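Changes to the referral bonus and timesheets

Lombardi Staffing newsletter, July

The referral bonus is going up and the rules for it are getting shorter. Starting with people who register this month, anyone on our books who refers a new worker will get $400 once that worker has finished seven weeks on assignment. The old bonus was paid in two parts, and the second part caused most of the phone calls to the payroll desk. It will now come as one payment, in the regular weekly pay run, with tax taken out as usual.

The new rules cover both the Merach and Daltlow branches. Until now Daltlow had its own form, left over from when that branch ran its own payroll. Please throw those forms away if you still have any in a drawer. We will accept one for the rest of this month if it is already filled in, but after that it will be sent back.

To refer someone, give them your full name and your worker number and ask them to put both on their registration form. There is a box for it on the front page. If they register at the desk, they can just tell whoever is signing them in. You don't need to come along. The only thing that holds up a referral is a missing worker number, and we had a stack of those last spring where the new person had written a first name only.

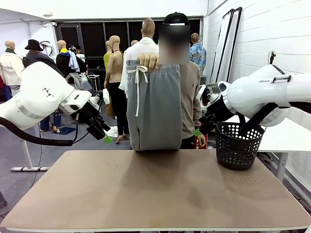 One reader wrote in to say that the waiting period is unfair when an assignment ends early through no fault of the worker. I sent a friend over, she did well, and then the client cut the shift. Neither of us did anything wrong, and I got nothing. Could the weeks carry over to her next job?

Yes, and that is part of the change. The weeks no longer have to be with the same client or in one stretch. If your friend works three weeks at one place, has a gap, and then picks up another assignment through us, the count goes on from where it stopped. The gap can't run past the end of the calendar year. A week counts if the person worked at least one full shift in it. Training days that we pay for count too. Orientation at the branch does not, because it comes before the assignment starts.

If you referred someone earlier this year and lost the bonus because the job ended, send a note to the branch with both names. We are going back through those by hand and will pay the ones that would qualify under the new rules, at the old rate. It will be slow. Please give it until the end of next month before you call to ask.

A few people have asked about referring relatives. That has always been fine. What you can't do is refer someone who has already registered with either branch, even if they never took an assignment. The desk can't tell you over the phone whether a person is on file, but they can tell that person if he or she calls.
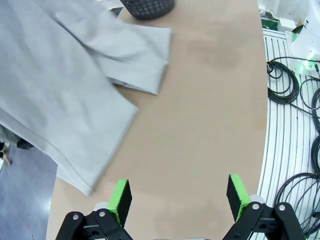 Timesheets move to Draltatov

Paper timesheets end at the close of next month. From then on, hours go in through Draltatov, the online system that the Merach office staff have been using since the winter. You can use it on a phone or on a computer. There is no app to install; you open the link in the text message and sign in with your worker number and a PIN.

The cutoff does not change. Hours still have to be in by 7 p.m. on the last day of the pay week. The difference is that the system closes itself at that time, so there is no more handing a sheet through the window at a quarter past. If you miss it, your hours will be paid in the following run. Supervisors approve the hours in the same system the next morning, and you will get a text if anything is changed or turned down.

Breaks have to be entered separately. On the paper sheet a lot of people wrote in the total and let us work out the rest. In Draltatov you enter the start time, the end time and any unpaid break, and it does the sum. If you work nights, use the date the shift began for the whole shift, even the part after midnight. The screen will ask you to confirm that it is an overnight shift, and you should say yes.

Anyone without a phone or a computer can use the one at the front desk of either branch during opening hours. If you can't get to a branch, talk to the desk and they will set up a time to take your hours by phone. Both branches will have someone on hand to help with first sign-ins during the last two weeks of paper sheets. Bring your worker number. PINs are sent out by text, so check that we have your current number before then.
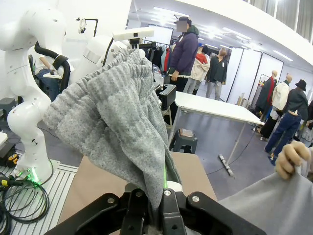

Updating your file

While you are checking your phone number, look at the rest of your file. The items most often out of date are the mailing address, the emergency contact and the list of shifts you will take. That last one matters more than people think. When a client calls late in the day, the desk searches by shift, and if your file says mornings only you won't come up for an afternoon job.

Expired certificates also keep people off the list. Forklift cards and food handler cards both need a fresh copy on file after each renewal. A clear photo sent by text is good enough, front and back.

If you have learned something new on an assignment, ask to have it added. Supervisors don't always pass it on to us.
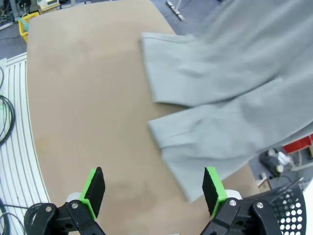

Light gray pants laid across the tabletop.

The Daltlow branch will open an hour later than usual during the last week of the month while the front counter is replaced. Merach keeps its normal hours. Paychecks that are picked up in person will be at the side door in Daltlow that week, and you will need photo ID.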